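Is "surface washable" just code for "don't wash this"?
Forum: Home & Family > Cleaning and Laundry
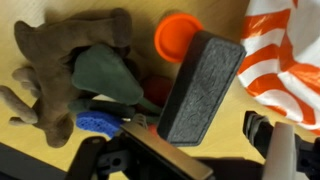

dekport_dad wrote:
So I've got a bin of hand-me-down stuffed animals and every single tag says surface wash only. I don't buy it. My mother threw all of ours in the machine on hot for years and they came out fine. My guess is the tag is there so the company never has to replace one. Has anyone ruined a toy by machine washing it, or do we all just repeat that it's a bad idea?

trosten44 wrote:
Ruined one in March. Pillowcase, cold, gentle, did everything the blogs say. The stuffing went into lumps and the head never sat right again. So yes, it happens.

dekport_dad wrote:
How old was it though? And did you dry it on heat?

trosten44 wrote:
Maybe 2 years old. Low heat. I know what you're going to say.

mrs_jasov wrote:
Low heat is what did it. Air dry or don't bother. I've washed a couple hundred of these running a church nursery and the washer isn't the problem, the dryer is.

quietquilter wrote:
A couple hundred, and none came out bad? Sorry, I find that hard to believe. Anything with a cardboard piece or a music box inside is done for the minute it goes under.

mrs_jasov wrote:
I didn't say none. I said the washer wasn't the problem. Obviously you take out the ones with batteries.

Elínborg Kárason wrote:
I repair soft toys on the side and I'm with quilter on this. What I see most is rotten thread in older ones. The fabric survives, then the seams open on the spin. Tug gently on a seam before you decide. If you hear popping, hand wash.

bjarnason_b wrote:
Can we talk about the freezer trick? 17 hours in a bag and supposedly it's sanitized. My sister-in-law swears by it. Sounds like nonsense to me.

quietquilter wrote:
It's for dust mites, and you still have to wash out what's left afterward. It does nothing for spit and jelly.

bjarnason_b wrote:
So nonsense for what she uses it for. Thanks.

dekport_dad wrote:
OK, did the seam test. Two popped, the rest seem solid. Going cold and gentle, then the clothes rack. I still think the tags are mostly there to cover the company.

trosten44 wrote:
Come back when they're dry. Mine looked great wet.

mrs_jasov wrote:
Squeeze them in a towel first or you'll be waiting all week. And fluff the stuffing by hand while it's damp.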